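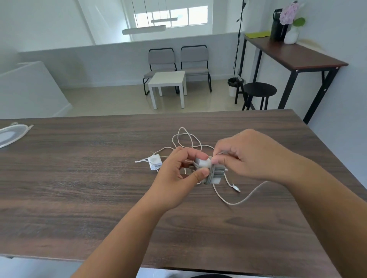
Winding a charging cable around its adapter.

Charger returns: how to wind and store cables

6 Mar 2020

The January stock check at Dredwood covered 957 charging sets across all shelves and drawers. Of these, 762 came back in a usable state and could be issued again the same day. The remainder needed sorting first, and most of that work was untangling. Twenty-seven sets were withdrawn for damage to the cable, in nearly every case within a few centimetres of one end.

The Parora loan scheme now asks for all chargers to be returned wound, with the cable and adapter kept together as one bundle. The method below applies to the light white sets with a small rectangular adapter. It does not apply to laptop supplies, which have a thicker lead and should go back in the bags they were issued in.

Before winding

Unplug the charger at the wall and leave it for a few minutes if it has been in use. Lay everything on a table large enough to take the full length of the cable. If several sets have become knotted together, separate them before winding any of them. Work from the free connector back towards the adapter, opening each loop by hand. Do not pull on a knot, as this tightens it and puts a sharp bend in the conductor.

Run the cable between finger and thumb once. Put aside any set with a split sleeve, a flattened section or a connector that moves in its housing. Mark it with a red tag and enter it on the Girkari sheet under "cable", or under "adapter" if the fault is in the casing or pins.

Winding

Hold the adapter in one hand with the thumb flat on its front face. Leave a short slack loop where the cable leaves the adapter; this is the point that fails most often. Feed the cable with the other hand and lay it lengthwise over the body, keeping it just taut enough to stay in place. A cable that digs into its neighbour has been wound too tightly. Turns may cross one another, provided that they do not build up into a ridge at one side.

Stop with a hand's width of cable left over. The connector should be free at this stage and should not be trapped beneath the turns. 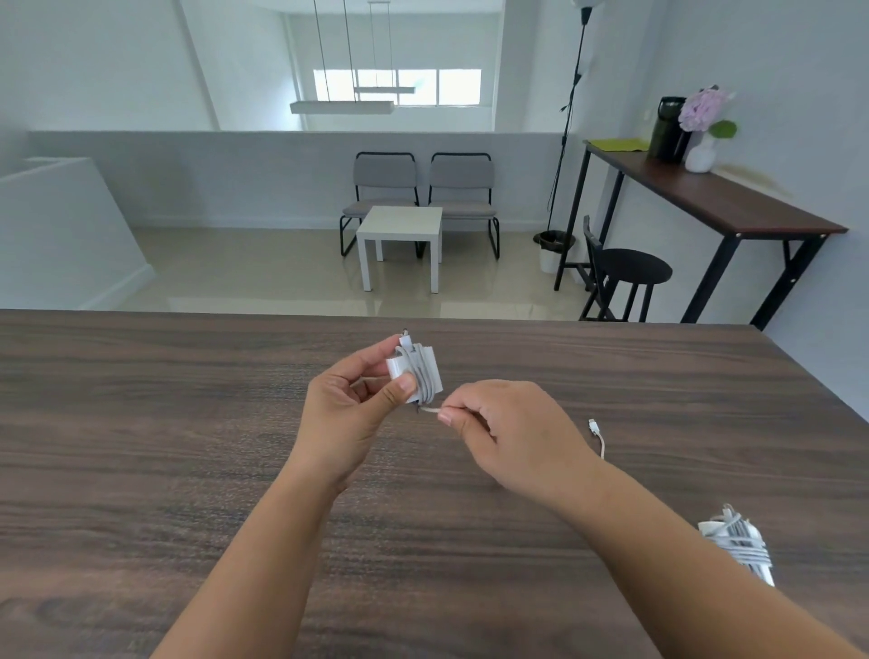 Finishing the end

Pass the remaining length under the last two turns and draw it through gently. The connector should finish at the top of the bundle, where it can be checked without unwinding anything. Press the loops together between the fingers and thumb. If the bundle springs open when put down, add one of the reusable ties from the issue desk. Rubber bands are not to be used, as they perish and leave a residue on the sleeve.

A finished bundle should fit in the palm. Sets with a longer cable can be coiled separately beside the adapter and secured with a tie, if winding on the body would make the bundle too bulky for its compartment.
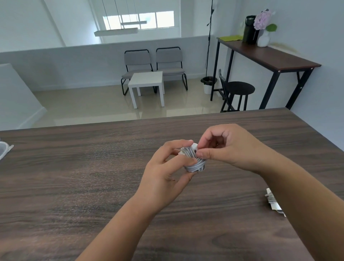 STORAGE AND RETURNS

Place one bundle in each compartment of the Koutsoukos trays, connector upwards. Trays may be stacked no more than 3 high. Do not put loose cables in the same tray as wound sets.

Members returning a set by post should use the padded envelope supplied and write the loan number on the outside. Sets handed in at the desk unwound will still be accepted, but will be held in the sorting drawer and will not show as available until they have been done.

Replacement ties and blank tags are kept in the second drawer at Dredwood.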